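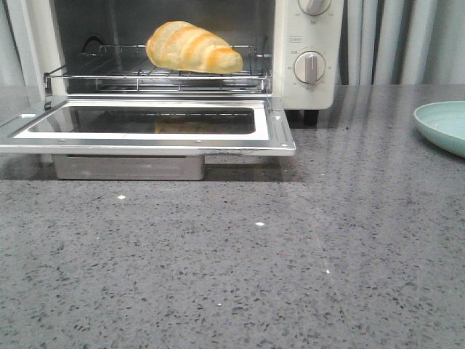 Chapter 21
Closure and Succession in Small Food Businesses

A restaurant, bar or bakery may close for reasons that have little to do with its daily sales. This chapter treats closure as a business event with a cause, a schedule and a set of costs. It assumes that the reader can already read a simple income statement.

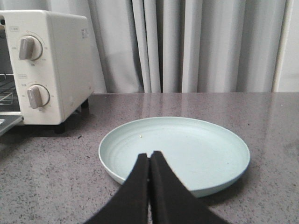

Three terms are used throughout. A closure is the end of trading at a site. A transfer is the sale of the business as a going concern. A relocation keeps the business but gives up the lease – often with the loss of part of the regular trade.

The main case is Wola, a neighborhood bakery and cafe in Drorudstead. It opened in 2000 and closed in September, when its lease ran out. The floor area was 1562 square feet, and the rent was reviewed every 2 years.
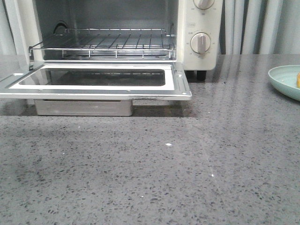 21.1 Fixed Costs Near the End of a Lease

Rent, insurance and equipment payments do not fall when sales fall. As the end date nears, the owner must also budget for final wages, unused stock and repairs required by the landlord.

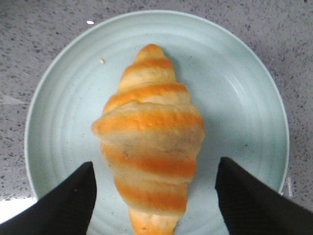 Stock is the easiest of these to control. Orders for flour, butter and coffee can be cut in stages, while the repair bill is usually fixed by the lease – see the Kanagaratnam schedule in Section 21.2.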